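Chapter 4
Showing, Not Telling: How Examples Are Gathered

Reading time: 9 minutes
Print this page | E-mail this page

Try writing down how you fold a dish towel. Say which finger moves first, how hard you pinch, and when you let go. Most people give up after a few lines, and yet they can fold the towel without looking! A great deal of what hands know has never been put into words, and that is why so many robots today learn from examples.

In Chapter 3 we met the policy, the part of the system that takes in what the robot senses and picks the next small movement. We treated its training data as if it had arrived in a box. Now we get to open the box, and for many students this is where the subject really comes alive – the data comes from people doing ordinary things with their own two arms.

One full pass through a task, from start to finish, is called a demonstration. There are several ways to record one. You can steer a robot from a distance, or take hold of its arm and guide it. You can also leave the robot out of it and give the person a pair of hand-held grippers. The person works with the grippers, the system records where they go, and the robot's turn comes later. Patterned markers help with the recording, as a camera that knows the pattern can work out where the marker is and which way it is turned.

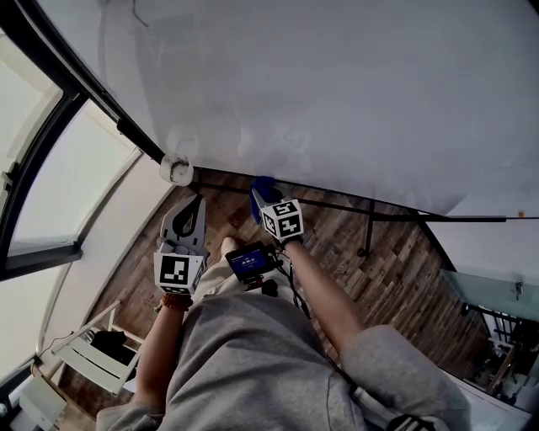 Ó Conaill, who ran the first Plinora sessions at Bralesholm, told us that new demonstrators always want to hand in only their best work, and that she would much sooner have the clumsy passes too, as long as they are labeled. A system that has only seen perfect grasps, she said, has no idea what to do after a poor one.

Her point will follow us through the chapter. The Plinora set began with 60 demonstrations of a single task, all made by one careful person in one room. The policy trained on them did well in that room and badly next door. In September the group added two more demonstrators and let them work at their own pace, and the set grew to nearly 89 usable passes. The new ones were messier – and far more interesting to learn from.

Section 4.1 looks at what goes into one demonstration and how its parts are kept in step. Section 4.2 deals with variety: people, places, objects, speed. In Section 4.3 you will plan a short session of your own using the Jestel worksheet. Have a towel ready.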